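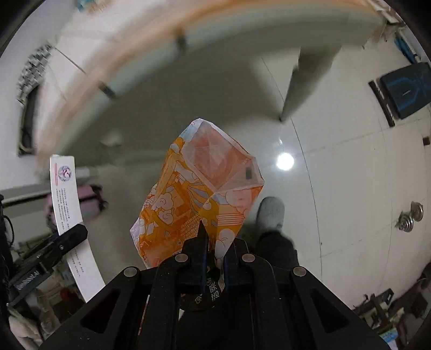
Larkisden, February

The handheld gripper at the Larkisden shared workshop has its second set of fingers. Tegwen Phillips and Aleksi Lindqvist fitted them on Friday evening and spent the rest of the session picking up wrappers.

Soft packaging was the weak spot of the first version. Boxes and tins gave no trouble, but a crumpled plastic bag would slide out sideways as the jaws closed. On the new set, one finger comes to a narrow, sharp point. The linkages are still matte black and the pivot pins are the same size as before, so anyone with a first-version kit can swap the fingers over without drilling.

The printed orange, white and pink bag is one of the test pieces. Shiny, creased packaging is hard to judge by eye, and the tiled floor adds glare under the lights. Aleksi wants people to practise on the tiles anyway, as most of the litter we hope to sort will be on a hard floor.

Parts for one gripper now come to 43 dollars, not counting the camera. Jannik Grube has the cutting files and will run a batch once 10 members have put their names down. The sheet is on the door of the tool room. Please write your finger preference beside your name, pointed or blunt.

Randi Bråten is looking after the recordings. The goal is 3000 short pickups before we start on the motorized arm, which will carry the same jaws. Each one should begin with the jaws open and end with the item held clear of the floor. If you drop something, keep recording and try again. Label the file with your initials and the type of item.

Two things still need fixing. The outer joints loosen after a long session, and the screws need checking before you put the gripper back on the shelf. Chia-jung Fang is also looking for a lighter grip for people with smaller hands. If you have a spare handle of any colour, leave it in the Varkico bin by the bench.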